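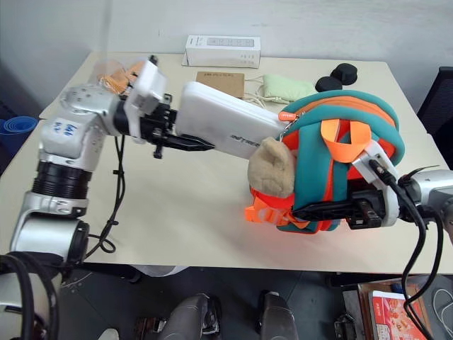
Rucksack packen am weissen Tisch: der linke Greifer hält die Powerbank, der rechte den Rucksack.

Neues aus dem Teleoperationsraum

Seit October läuft bei uns die Aufgabe "Rucksack packen", und weil mehrere Leserinnen und Leser nach dem Stand gefragt haben, möchte ich in dieser Ausgabe etwas ausführlicher berichten. Ich schreibe diesen Beitrag auf Deutsch, obwohl es nicht meine erste Sprache ist. Für die Korrektur danke ich Farzana Roy, alle übrigen Fehler gehören mir.

Die Aufgabe klingt einfach. Eine Person steuert beide Arme aus der Ferne, der Roboter nimmt einen Gegenstand vom Tisch und bringt ihn in einen kleinen Rucksack. Die Bewegungen werden aufgenommen und später für das Training benutzt. Unser Ziel sind 200 brauchbare Vorführungen mit der Powerbank, danach kommen andere Gegenstände dazu. Als brauchbar gilt eine Vorführung, wenn die Powerbank am Ende ganz im Rucksack liegt, wenn sie unterwegs nicht gefallen ist und wenn keiner der Arme länger als fünf Sekunden stillgestanden hat.

Die letzte Bedingung hat Tharindu Sarkar eingeführt, und sie hat am Anfang viel Ärger gemacht. Wer neu an der Steuerung sitzt, denkt nach, und wer nachdenkt, hält die Hände still. Für einen Menschen ist das ganz natürlich. Das Modell lernt aber auch diese Pausen und bleibt später an derselben Stelle stehen, ohne dass es dort etwas zu überlegen gibt. Wir haben uns deshalb angewöhnt, den Ablauf vor der Aufnahme einmal trocken durchzugehen, mit den eigenen Händen und ohne Roboter. Das kostet wenig Zeit und hilft sehr.

Schwierig ist vor allem die Arbeit mit zwei Armen. Die Powerbank ist steif und hat gerade Kanten, sie lässt sich gut an einem Ende fassen. Der Rucksack dagegen gibt nach. Wenn der rechte Greifer ihn zu hoch hält, kippt er nach hinten, und wenn man ihn zu fest nach unten drückt, schliesst sich die Öffnung. Sumaiya Bandara hat bisher die meisten Vorführungen gemacht und hält den Rucksack immer im unteren Teil. Sie lässt ihn dabei ein wenig schräg stehen. Ich habe es lange anders versucht und bin am Ende doch bei ihrer Methode geblieben.

Ein zweites Thema sind die Bänder. Am Rucksack gibt es Schultergurte, lose Enden und Zipper, und alles das kann zwischen die Finger kommen. Von der Steuerung aus spürt man davon fast nichts - man sieht nur, dass der Rucksack plötzlich mitwandert. In diesem Fall bitte nicht ziehen! Zuerst den Greifer öffnen, dann den Arm gerade zurücknehmen und neu ansetzen. Eine solche Korrektur dürfen Sie in der Aufnahme lassen, wenn sie ruhig und ohne Pause gemacht ist. Vasanthi Debnath sammelt diese Stellen sogar, denn das Modell muss auch lernen, wie man aus einem Fehler wieder herauskommt.

Oft werde ich gefragt, warum wir den Tisch nicht freiräumen. Auf der weissen Platte liegen auch eine Schachtel, ein flacher Umschlag aus Karton, eine kleine hellgrüne Tasche mit einem weissen Kabel und eine zerknitterte Plastiktüte. In den ersten Versuchen war der Tisch viel ordentlicher, und das trainierte Modell wurde unsicher, sobald jemand etwas Fremdes dazugelegt hat. Jetzt verändern wir die Umgebung nach jeweils acht Vorführungen. Wer an der Reihe ist, verschiebt die Gegenstände nach eigenem Gefühl. Nur der Bereich direkt vor der Öffnung des Rucksacks soll frei bleiben.

Zum Stand der Dinge: Zusammen mit den Übungsläufen haben wir jetzt 483 Aufnahmen auf dem Server. Nicht alle sind schon geprüft. Die Prüfung machen Tharindu und Eliseo Zepeda, jeder für sich, und nur wenn beide zustimmen, geht eine Aufnahme in den Datensatz Clusten. Bei den ersten Durchgängen waren sie sich öfter uneinig als gedacht, meistens bei der Frage, ob die Powerbank wirklich "ganz" im Rucksack liegt. Wir haben die Regel nun so geschrieben: Von der Seite darf keine Ecke mehr über den Rand schauen.

Für alle, die selbst einmal steuern möchten, gibt es wieder Plätze im Labor Kasow. Vorkenntnisse braucht man nicht. Eine Einheit beginnt um 14 Uhr mit der Einführung, danach üben Sie zuerst nur mit dem linken Arm und später mit beiden. Bitte tragen Sie sich in die Liste bei Vasanthi ein und schreiben Sie dazu, ob Sie Linkshänder sind. Die Einstellung der Steuergriffe ist dann etwas anders, und wir möchten sie gern vorher vorbereiten.

In der nächsten Ausgabe schreibt Eliseo über den Reissverschluss. Er hat damit angefangen und ist noch nicht zufrieden.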